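Notebook, fruit-to-plate collection
22 December 2024

Moved to the second home setup today. Same task as before: start with the fruit loose on the tablecloth and the plate empty, pick one piece at a time, put it on the plate, end when the cloth is clear. Dušan Mladenović did the first block and I did the second. 90 episodes kept, 8 thrown out. The Promton folder now stands at 1354 episodes for this task.

Of the 8, most were bad starts where the recording began with the gripper already moving. 2 were drops that rolled under the edge of the plate, and we stopped instead of finishing. Dušan thinks we should have kept those and recovered. I agree for next time. If a piece rolls, go after it and keep recording.

Jaws fully open before the first reach, every time. Echeverri asked for this after the last batch, where the starting width was all over the place. 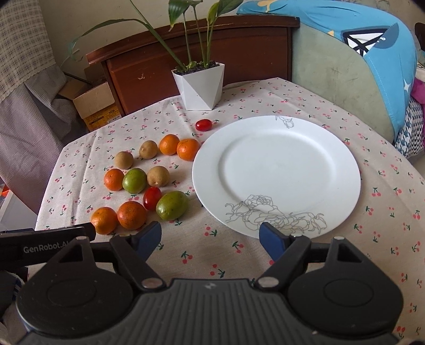 Start position, jaws open. Mandarins, kiwis, green fruit and cherry tomatoes left of the plate.

Notes on the grasps. Mandarins are easy unless two are touching, then one finger pad pushes the neighbor away. Come in at an angle to the pair. Cherry tomatoes need a slow close. Kiwis are fine from any side.

Order of picking: I kept going nearest first without meaning to. Dušan mixed it up more. Check whether that shows in the Deten training run before we collect any more, and if it does, write out a random order and tape it to the wall.

Labels: the task text says "put the fruit on the plate". Tomatoes are included under fruit. Leave it that way so it matches the Budside set.

To do in January:
- reshoot the bad starts
- same task with the plate on the left
- ask Echeverri about a darker tablecloth
- spare finger pads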